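Inicio Qué hacemos Método Instalaciones Contacto

Empresa / Robótica de manipulación textil

Quiénes somos

Undside es una empresa de captura de demostraciones para robots manipuladores. Trabajamos con material deformable: prendas de vestir, ropa de hogar y, en menor medida, bolsas y fundas de tela. El cliente nos entrega la definición de una tarea y nosotros devolvemos un conjunto de episodios grabados, revisados y anotados, con el que entrena o evalúa sus propias políticas de control. No fabricamos robots ni vendemos modelos entrenados.

La actividad empezó como una línea interna de Arnton, una ingeniería dedicada al utillaje para lavandería industrial. El problema de partida era concreto: colocar una prenda arrugada en la entrada de una plegadora. Los métodos programados funcionaban con toallas y sábanas, y dejaban de funcionar con casi todo lo que tiene perneras, mangas o capucha. De aquella línea salió un equipo propio y, más tarde, una sociedad independiente. Arnton sigue siendo cliente.

Qué hacemos

Grabamos tareas bimanuales sobre mesa. La estación habitual lleva dos brazos de seis ejes con pinza paralela, cámaras de muñeca y al menos una cámara fija. Las tareas más solicitadas son extender, plegar, colgar, volver del derecho y separar prendas mezcladas.

Una demostración se puede obtener de varias maneras. En teleoperación, el operador maneja unos brazos maestros y los brazos de trabajo replican el movimiento. En guiado manual, el operador lleva el brazo directamente, con compensación de gravedad activa, hasta la postura que interesa registrar. Existe además una tercera modalidad, la entrega asistida, en la que una persona presenta la prenda con la mano y el robot parte de un agarre ya establecido. Se usa cuando el objeto del estudio es lo que ocurre después del agarre y no el agarre en sí. 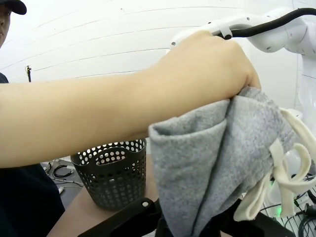
Tejido gris sostenido a mano junto a uno de los brazos.

La elección entre modalidades no es indiferente para los datos. La teleoperación produce trayectorias que el robot puede repetir tal cual, con sus límites de velocidad y su retardo. El guiado manual da posturas más precisas, pero introduce las manos del operador en la imagen y eso obliga a marcar los tramos afectados. En nuestras entregas, todo intervalo con contacto humano lleva etiqueta propia, de modo que el cliente pueda excluirlo, enmascararlo o utilizarlo.

Cómo trabajamos

Cada encargo comienza con una ficha de tarea. En ella se fijan el estado inicial admisible de la prenda, el estado final, el tiempo máximo por episodio y los criterios de descarte. La redacción de esta ficha suele ocupar más tiempo del que el cliente prevé. «Doblar un pantalón» no es una especificación: hay que decir si la cintura queda arriba o abajo, qué se hace con los cordones, si se admite una pernera girada y cuánta desviación se tolera en el borde.

Después se graba un lote piloto de 54 episodios. El cliente lo carga en su sistema, comprueba formatos y frecuencias y devuelve observaciones. Solo entonces se abre la producción. Este paso se incorporó tras un proyecto con Haworth en el que la convención de signos de la pinza estaba invertida respecto a la del receptor y hubo que reconvertir el conjunto completo.

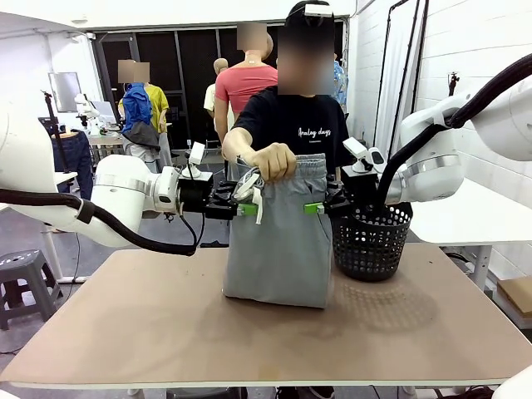 En producción, cada estación funciona con 2 personas por turno. Una opera y la otra prepara la prenda, vigila el área y anota incidencias. Los papeles se intercambian a intervalos fijos, porque la calidad de la teleoperación cae con la fatiga antes de que el propio operador lo perciba. El indicador que mejor lo refleja es el número de reaperturas de pinza por episodio - cuando sube de forma sostenida, se para.

Los episodios fallidos no se borran. Se separan en tres grupos: fallo sin recuperación, fallo con recuperación y ejecución interrumpida por seguridad. El segundo grupo es el que más nos piden en los últimos encargos. Una política entrenada solo con ejecuciones limpias no ha visto nunca una prenda resbalar de un dedo y, cuando le ocurre, sigue plegando en el aire.

Material y formatos

El archivo de prendas de Undside reúne 1.263 piezas catalogadas por tejido, gramaje, color, talla y tipo de cierre. El punto acanalado y la felpa son los grupos más amplios. También son los más difíciles: el canalé se estira bajo la pinza y recupera la forma al soltarlo, con lo que la posición de la tela deja de corresponder a la de los dedos. La felpa, por su parte, presenta poco contraste entre una capa y la siguiente, y los pliegues interiores quedan en sombra para la cámara de muñeca. 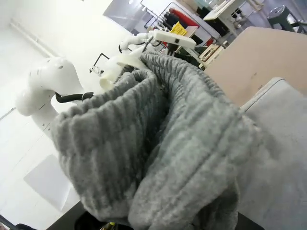 Por este motivo la anotación se hace sobre todas las vistas sincronizadas y nunca sobre una sola. Un borde que desaparece en una cámara suele ser visible en otra. El anotador marca puntos de referencia (cintura, entrepierna, bajos, puños) y el instante de cada agarre y de cada suelta. Una segunda persona revisa una muestra de cada lote y, si encuentra discrepancias por encima del umbral acordado en la ficha, el lote vuelve entero a anotación.

Se entregan posiciones y velocidades articulares, apertura de pinza, vídeo de todas las cámaras, calibraciones intrínsecas y extrínsecas y la ficha de tarea en su última versión. Los rostros se difuminan antes de que el material salga de la oficina. Los datos sin difuminar no se ceden en ningún caso.

Proyectos

El mayor conjunto entregado hasta la fecha es Duvetti, con aproximadamente 2.752 episodios de plegado y colgado de prendas con cordón, cremallera o capucha. Se grabó con dos disposiciones de cámaras distintas para estudiar la sensibilidad de las políticas al punto de vista. La ampliación prevista para abril añade tareas de depósito en cesto y de extracción de una prenda concreta de un montón.

Consultas habituales 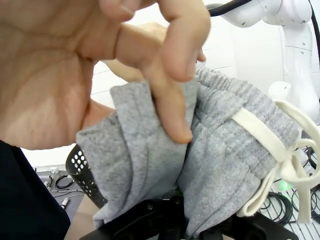 ¿Puede el cliente enviar a sus propios operadores?
Los operadores externos se admiten después de una formación en nuestras estaciones y de superar la misma prueba de acceso que el personal interno. Sus episodios se identifican con un código de operador separado para poder analizarlos aparte.

¿Se aceptan tareas con material rígido?
En combinación con tela, sí: perchas, pinzas de tender, cestos y cajas. Los encargos de ensamblaje o atornillado quedan fuera de nuestro ámbito.

¿Quién conserva la propiedad de los datos?
El cliente, salvo en conjuntos cofinanciados, cuyo reparto se establece por contrato. Undside conserva una copia durante el periodo de garantía para corregir anotaciones y después la elimina.

Las solicitudes de presupuesto deben incluir una descripción de la tarea, el modelo de robot de destino y la frecuencia de muestreo requerida.

Última actualización: 21 de marzo de 2026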